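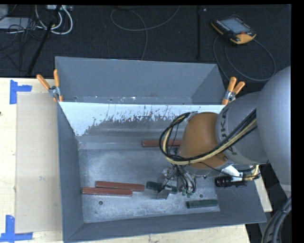

Running a Small Shop: Evening Course
Handout 8: Stock, and Where It Goes
Instructor: Ülle Laur

Before the session, please read the first part of this handout. The rest will make more sense once you've heard me complain about it out loud.

1. What stock is

Stock is money that has been turned into objects and put on a shelf. While it sits there it earns nothing, takes up room you pay rent on, and slowly goes out of fashion. You also can't run a shop without it. Most of tonight is about living with both of those facts.

Three words you'll need:

Stock on hand: what is in the building.
Book stock: what your records say is in the building.
Shrinkage: the difference, when the difference goes the wrong way. The word makes it sound like something that happens to sweaters.

When the difference goes the other way and you have more than the records say, people tend to be pleased. Don't be. It usually means a delivery was never entered, and a bill is on its way to you at the speed of the post.

2. Where the difference comes from

New owners blame thieves. Thieves exist, and we'll get to them in Handout 9, but check the dull causes first.

Receiving errors. The delivery slip says twelve, you sign for twelve, and the carton holds ten. Once you've signed, the other two are a matter between you and your conscience. Open the carton while the driver is still there. He will sigh. Let him.

Wrong item rung up. Two candles at the same price, one lavender and one fig. The cashier scans the lavender twice. The till is right to the penny and your stock records are wrong in two places, in opposite directions. If your count shows one line short and its neighbor over by the same amount, this is nearly always what happened.

Units. Do you count by the piece, the pack or the case? Pick one for each item and write it on the shelf label. At Bremier, the stationery shop I managed for longer than I meant to, we once ordered 500 of a particular envelope. The supplier sold them by the box. I won't go into how the back room looked, but staff got very good at turning sideways.

Unrecorded use. Samples, display pieces, the mug that lives by the kettle. Each of these is a perfectly good use of stock and needs a line in the book. Keep a pad near the till and call the column "shop use."

Breakage. Same pad, next column. If people get a lecture every time they break something, they will stop telling you, and you will have the same number of broken things and worse records.

3. Counting

A full count means closing the doors and counting everything. Ours at Bremier was in May, when trade was slow. A cycle count means counting a little each week so that you get round the whole shop over time. For a shop of the size most of you are planning, I recommend cycle counts plus one full count a year. Your accountant will want the full one anyway.

How to do a count without losing friends:

Tidy first, on a different day. Tidying and counting at the same time means some things get counted twice and others not at all.
Work in pairs. One person counts and says the number, the other writes it down. Swap when voices go hoarse.
Don't let the counters see the book figure. A tired person who knows the answer ought to be 48 will find 48.
Mark each shelf when it's done. Colored dots are fine.
Recount anything that is off by more than your limit before you change the record. We'll set limits in class.

No sales during the count. I know your best customer may knock. She can come back.

4. A worked example

Tarmo Petrauskas has kindly let me use his figures from Cirnico, which sells kitchen goods and a few things that have drifted in from other categories. He says he has recovered from them.

Book stock at cost: 2372
Counted stock at cost: 2301
Difference: 71 short

As a share of book stock, 71 divided by 2372 is 3 percent, near enough. Whether that is bad depends on what you sell and how you got there, so the next step is to look at individual lines. Tarmo did, and most of it sat in one: a set of Tromero pans that had been put in the window display and never written down. The pans were in plain view of the street the entire time. Customers had been complimenting them.

Take the pans out of it and his difference is small and spread thin over many lines, and I would leave it alone. Chasing a missing wooden spoon for an afternoon costs more than the spoon.

5. Slow stock

Everyone has a shelf of things they loved at the trade fair. Rules for that shelf:

Date everything when it comes in. A pencil mark underneath will do.
Decide in advance how long an item gets. Write it down while you are calm.
When the time is up, mark it down once, properly. Five timid markdowns teach your customers to wait for the sixth.
What you paid for it is history. Price it at what someone will give you.

The last rule causes arguments every year. Bring yours.

6. For next time

Session 9 meets on Sat 31 July in the usual room, which still has the usual radiator.

Count one shelf, at home or at work. A pantry shelf is fine. Before you count, write down what you believe is on it. Bring both lists.

Read the sample supplier terms from Ozoliņš and underline anything to do with short deliveries. It's on the second page, in the small type, where such things like to live.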